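4.2 Finger comparison on cloth

We compared the two finger sets, Turngate and Zustus, on the same arm with the same controller. Each set made 60 grasps on twill garments, and wrist images were saved throughout the session. Closing force was left at the value chosen by Fidel Sosa during set-up. A grasp was counted as good if the cloth stayed between the fingers through the whole lift.

Dark cloth gave the most trouble for the grasp detector. When the fingers close on grey twill at short range, the folds run out from the pinch and much of the view is in shadow – the pale strips on the inner sides of the fingers are then the easiest features to find (Figure 3). 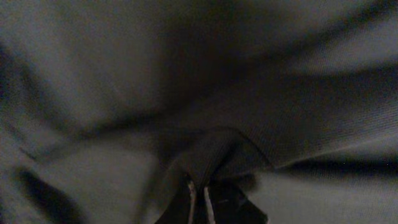

4.3 Wrist camera and table marks

The Urnia controller takes its position from the wrist view before each approach. A small black cross on the table serves as the reference point, and it has to stay clear of the cloth. With the green garment bunched to the right, the cross can still be seen between and beyond the open fingers, although glare lightens the wood nearer the gripper. Yasir Ghumman labelled 1,044 images by hand; 27 were left out for blur. 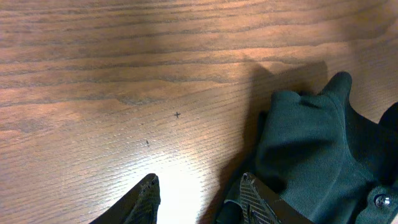
4.4 Limits

Only twill was tested. Knitted cloth will be covered in November.

Last updated: 7 Jun 2024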